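We use cookies to remember your preferences. By continuing to read you accept this. OK / More info

Reading the Mandwood inquiry

I spent most of September getting through the report on the Mandwood land payments. It runs to three volumes and I read them in the evenings, usually after nine, once the dishes were done.

The outline is simple enough. The Owino district council sold lots along the river, the money went into an account that only the deputy chair could sign for, and 12 families who had lived there for years were told to leave. Eldana Lencho, who was the clerk at the time, wrote to the ministry and got no answer. She wrote again. Her letters are printed in the second volume and they are worth reading in full. She is careful and polite and she puts dates on everything.

The lawyers for the council leaned on a deed from 1853, which they said covered the whole bank as far as Mireck. The inquiry didn't accept that. It found the deed covered the mill site and nothing else.

What I wanted to know was whether anyone would be charged. The report recommends it in three cases, but the decision sits with the prosecutor in Ukville, and that office has a new head who hasn't spoken about it.
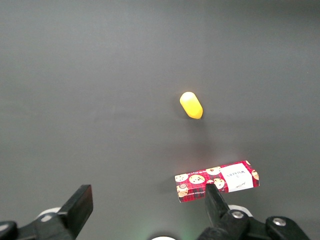
The families' claim is separate. It's a civil matter, so it can go ahead whatever the prosecutor does. The first hearing is meant to be before the end of the year, though the court there is badly behind and I wouldn't count on it.

I have the third volume still to finish. It's mostly bank records. I'll write again when I've got through it.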